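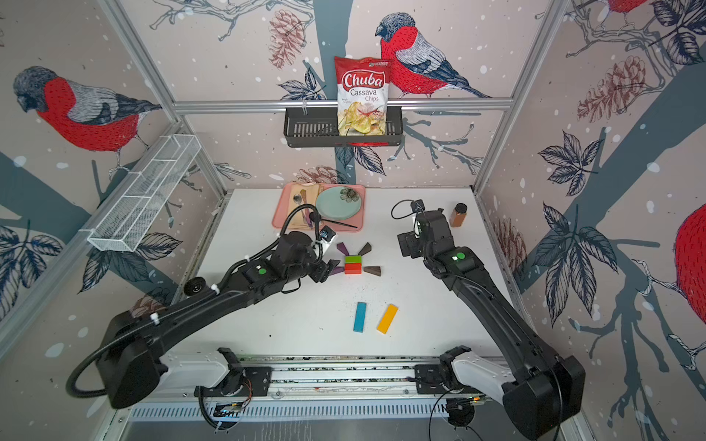 Stay the Second Night

6/26/21

I have an argument I keep having with people I love, and I'm going to have it here too, where they can't interrupt. The argument is that one night in a small place is a waste of a small place. If you're going to drive all the way out to a village to see the old fort, or the ruined abbey, or the hill where somebody's army came down on somebody else's, then for goodness' sake sleep there twice!

My case in point is Stadier. You won't find it on many lists. It has a fort on a bluff, a ferry that quit running before my parents were born, a church with a crooked porch, and one decent inn, the Plaltton, with 15 rooms and stairs that complain the whole way up. Most visitors arrive in the late afternoon, walk up to the fort, take a picture of the Drutano valley with the sun going down behind it (fair enough, I have that picture too), eat, sleep, and leave by nine. Then they go home and write that Stadier is "cute but you only need an hour."

I was one of those people. My first visit went exactly like that, and I remember telling my sister it was a nice stop. A stop! Like a gas station.

The second time I went in December, and the road over the pass closed behind me, so I was stuck with an extra day. I sulked through breakfast. Then I wandered over to the fort, mostly to get out of the lobby, and ended up talking with Severin Hofstetter, who was up there chipping ice off the steps. He walked me along the outer wall and showed me where the stone changes color, and where a bunch of bored soldiers had scratched a game board into a windowsill. None of that is on the sign. The sign has two paragraphs and a map so faded that the river looks like a crack in the plastic. I'd read every word of it on my first trip and gone away thinking I knew the fort.
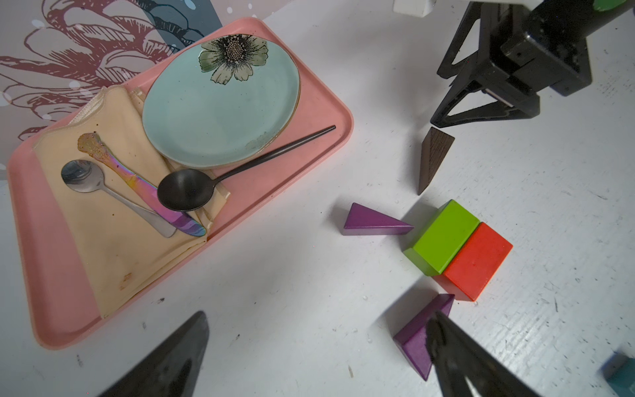 Daisy plate and a napkin with a fringed edge.

Food is part of this, too. On a one-night trip you eat wherever is open and closest, and you're tired, and it's fine. On the second day you've had time to ask. At Stadier the answer is Avotiņš, the little lunch place behind the church, where they serve until the soup is gone and then lock up. It's only open at midday. So anyone who comes at five and leaves at nine has never eaten there and never will, and they're the same folks who post that there's nowhere good to eat in town. It makes me want to write back in capital letters.

I know what the other side says, because I've heard it all at my own kitchen table. Vacation days are short. Gas costs money. The kids get restless. If you've got a week and five places you're dying to see, why spend two nights on one of them? My friend Sigita Eglītis plans her trips on a spreadsheet, and she once did the whole valley in a weekend and had a wonderful time. She sent me the spreadsheet afterward as evidence. I can't tell her she didn't enjoy herself.

But I'd cut the list. I really would. Take five places down to three and I don't believe you'll miss the other two, and if you do, well, they've been standing there for a few hundred years and they'll probably wait for you. What you get back is a morning when you don't have to pack. I can't tell you how much I love a morning when I don't have to pack. My shoes are under the chair, my book is face down on the bed, and the whole day is just sitting there.
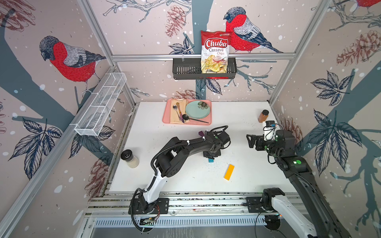

The innkeepers do better out of a second night as well, and I wish the travel pages would bring that up once in a while. Changing over a room is work, and in an old building with those stairs it's a lot of work, and a town that lives on one-nighters is washing sheets all day long to stand still. The money lands differently as well. The one-night visitor brings supper along in a cooler and snacks from home, say a bag of those Chuba Cassava Chips with the red band across the top and the chili pepper on the front, and spends next to nothing after paying for the room. I like a bag of chips in the car as much as anybody. By day two, though, the bag is empty, and you go find the grocery, and you buy cheese and a postcard and maybe some ugly mittens, and now the grocery has had a customer.

Would I make a rule of it? I've seen inns that do, with a two-night minimum in high season, and I have to admit I grumble when I run into one. I'd rather they tempted me. Knock something off the second night, or throw in a late breakfast. The Plaltton tried that a while back with a little card on the dresser, and I took them up on it without a second thought.

Not every place can carry two days, I'll give Sigita that. I once spent 60 very long hours in a town whose main attraction was a bridge. But I'd still take a slow afternoon by a dull bridge over another evening of hauling my suitcase upstairs in the dark, setting the alarm, and seeing the fort only when the light is going and my feet hurt.

I'm booked at Stadier again, three nights this time, in the corner room over the bakery side. Sigita says she might come along for one of them.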